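Zuvton Two-Arm Gripper Kit — Set-Up Guide
Section 5: Jaw faults, dropped items and stuck grips

Last updated: 1/7/18
Print this page | E-mail this page

Read this before you call support. Most grip faults come down to pads, cables or a bad zero. All three can be fixed at the bench.

Covers both hands, left and right, on the Zuvton kit with the Cheema control box. If you have the older Nemton box the steps are the same but the fault lights are in a different order. See the card inside the lid.

CAUTION: Stop button first. Every time. A jaw that has stopped on a fault is still under power and can close again when the fault clears. Keep fingers, sleeves and loose cords out from between the pads until the power light is off.

CAUTION: Do not use this kit over standing water. The hands are not sealed. Near a sink, tub or wash area keep the control box well back and off the counter.

5.1 What the faults look like

Fault 1 — jaw stops short. Hand closes part way and quits. Steady amber light.

Fault 2 — slow drop. Hand takes the item fine, lifts, then the item slides down through the pads. No light at all. The box thinks it is still holding.

Fault 3 — crush. Jaw goes past the set point and folds the carton. Red light, sometimes after the damage is done.

Fault 4 — won't let go. Open command sent, jaw stays shut. Blinking red.

Fault 2 is the one people miss. No light doesn't mean no fault. Watch the item, not the box.

5.2 Before you start

1. Press the stop button.
2. Hold whatever is in the jaws from underneath. It may fall.
3. Turn the power key to OFF. Wait for the light to go out.
4. Write down the cycle count from the display. You will need it for 5.4 and for any claim.
5. Clear the work area. Loose bags, foil, torn flaps, anything light enough to get dragged in.

NOTE: The cycle count does not reset when you change pads. It does reset when you change the control box, so write the old number on the lable inside the lid.

5.3 Jaw stops short (fault 1)

1. Power off as in 5.2.
2. Look down the inside of each jaw. Bits of cardboard and tape get into the linkage and hold it open.
3. Pull out any scraps with plastic tweezers. No screwdrivers, they mark the pins.
4. Move each jaw by hand, open to closed. Should be smooth the whole way. A click or a hard spot means a bent link. Stop here and go to 5.8.
5. Check that both jaws meet in the middle. If one side leads the other, redo the zero (5.7).
6. Power on. Run five empty cycles.
7. Still stopping short? Swap the left and right hand cables at the box. If the fault moves to the other hand it's the cable. If it stays put it's the motor, and that goes back to us.

CAUTION: Cables are swapped with the key at OFF only. Pulling a live cable can damage the box and this is not covered.

5.4 Slow drop (fault 2)

Pads, nearly always. Ribs wear flat, or they pick up a film off glossy cartons and lose their bite.

1. Power off. Take the item out.
2. Run a thumbnail across the ribs. If you can't feel them, change the pads.
3. If the ribs are good, wipe both pads with a damp lint-free cloth. Plain water. No alcohol, no spray cleaner, it hardens the rubber.
4. Let them air dry. Do not use a heat gun.
5. Check the cycle count. Pads are due at 3,000 cycles even if they look fine.
6. Change pads in pairs. One new and one old will tilt the load.
7. Power on and do the hold test below.

Hold test:

1. Use a full carton, the real item you plan to handle. An empty one tells you nothing.
2. Put a soft towel underneath.
3. Close on the carton, lift it a hand's width, and leave it for five minutes.
4. Mark the carton at the pad edge with a pencil before you start. If the mark has moved, fail.

Tall narrow cartons are the worst for this. Gripped at one end they lean, and the lean works the pads loose. Grip closer to the middle wherever you have room, and bring the hand in square to the long face. 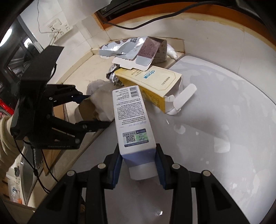 If you can't reach the middle, drop the lift speed by half and keep the path short. Don't swing the arm with a carton held by the end. Same goes for a carton with an open flap between the pads — the flap folds, the grip goes soft, and the box never sees it. Close the flap or turn the carton around.

NOTE: Raising the grip force is not a fix for worn pads. It just turns a fault 2 into a fault 3.

5.5 Crush (fault 3)

1. Stop button. Power off.
2. Back the jaw off by hand using the release slot. Quarter turns.
3. Throw out the carton. A folded one won't test right.
4. Check the grip table on the Cheema box. Error code 171 means the table was lost and the hand went to full force. Reload the table from the card.
5. Set force to the lowest step and work up one step at a time.

CAUTION: If code 171 comes back after a reload, take the kit out of service. Do not keep clearing it. The hand will close at full force with no warning.

5.6 Won't let go (fault 4)

1. Power off. Support the item.
2. Use the release slot, quarter turns, until the pads come away.
3. Never pry the jaws apart. Never pull the item out sideways.
4. Check the thin cables where they leave the body of the hand. A snagged cable can hold the open signal down. Look for nicks and for tight bends at the joint.
5. With two hands working close together, check that neither one has caught the other's cable. Re-route with slack and clip it down.

5.7 Redo the zero

1. Power off, pads clean, nothing in the jaws.
2. Close both jaws by hand untill the pads just touch.
3. Hold the ZERO button and turn the key to ON.
4. Keep holding until you hear two beeps. One beep means it didn't take, start over.
5. Run five empty cycles and repeat the hold test.

5.8 When to send it back

Bent link, cracked arm, loose pivot pin, motor fault, or code 171 twice. Pack the hand in the Zotberg case with the jaws closed and the foam block in. Put the cycle count and the fault number on the return slip. Leave the pads on, we look at the wear.

Hands sent in before June with the old style clips will come back with new ones. No charge. Redo the zero when you refit.

Next: Section 6, Cable routing and strain relief

Print this page | E-mail this page
5 shares | 0 comments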